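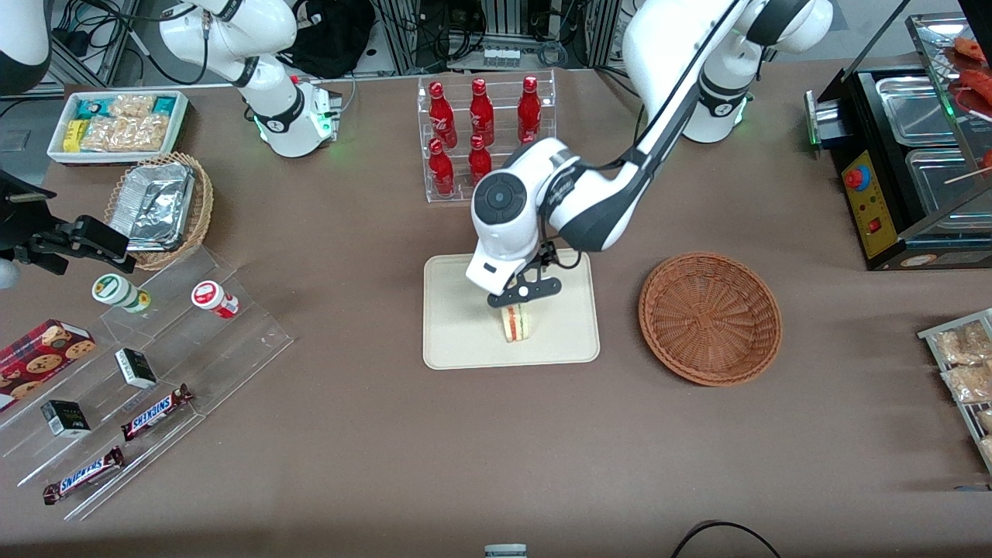
Plokham Tenants' Group Questions Claims Behind Packaged Lunch Price Increase

PLOKHAM, Jan 21, 2024 - The Plokham Office Tenants' Group today asked lunch supplier Huser to show its math before prices go up again at the 38 workplaces it serves in the district.

Huser says a ready-made sandwich must cost 41 cents more starting in April, citing bread, fuel and "freshness improvements." The group has asked four times what those improvements are. It has received a brochure.

"We have heard about freshness before," said Liesbeth Stevens, who chairs the group. "The last increase was supposed to pay for later deliveries, and the truck still comes at the same hour. If flour costs more, show us the flour bill."

A review paid for by Huser and carried out by the consulting firm Zinach found that customers were "broadly comfortable" with the new price. The review does not say how many customers were asked - or whether they were told the price first.

Apolinar Cuautle, who buys lunches for the accounting office Hashmi, said he will hold off on renewing his contract until he sees the figures.

The group wants a written answer before the new prices take effect.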